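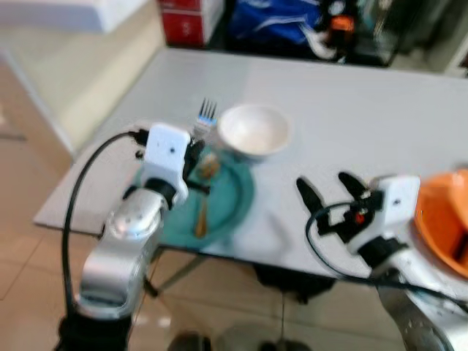 *Both arms at the table with the teal plate, the white bowl and the fork.*

# Murnstead bench care kit for two-arm cells: a review after five months

I look after a two-arm table-setting cell, and I have been putting off writing this because I wanted to live with the kit for a good while first. Well, I have now, and I'm very fond of it (with one grumble, which I'll get to).

The kit comes in a soft roll and holds hex drivers, a little torque handle, spare fingertip screws, a bundle of reusable cable ties, alignment pins and a 19-page booklet. The booklet is a treat! It was plainly put together by somebody who has had to lie on a floor looking for a dropped screw, and it tells you which ones to check first when the fingers start to feel sloppy.

Most of my time goes on the grippers. Ours have white housings with black fingers, and the cables loop out on the outside before running down the arm. Those loops are where I fuss the most. Too short and the wrist tugs at the connector when it turns, too long and you'll catch one on a bowl sooner or later — I've done both. The ties in the kit are soft and open again with a thumbnail, so you can let out a bit of slack, jog the arm slowly through its whole reach, and have another go without hunting for the cutters.

The alignment pins took me longer to get along with. You set one in each gripper, bring the tips together over the middle of the table and adjust until they meet. My first try ate a whole morning. Then Yaqin Yuan showed me that I should be warming up the joints before I started, and now it's a job I can fit in before lunch. We do it every 1000 cycles, and again whenever the table has been bumped.

Now the grumble. The torque handle clicks so softly that you can't hear it over the fans, and I over-tightened a finger screw in February and stripped it. Rawiri Grimshaw swears by the Vulano handle, which has a good loud click, and I've borrowed his often enough that I should probably buy one.

I'd also have liked a longer driver for the screws at the base, where my knuckles suffer, and a pocket in the roll that closes properly. I paid 363 for the set, with the spare screws included. For a cell that runs every day I think that's fair, and I would buy it again. If you only have one arm, look at the smaller roll first — you won't need the second set of pins.

Four stars out of 5, and the missing one is for the handle.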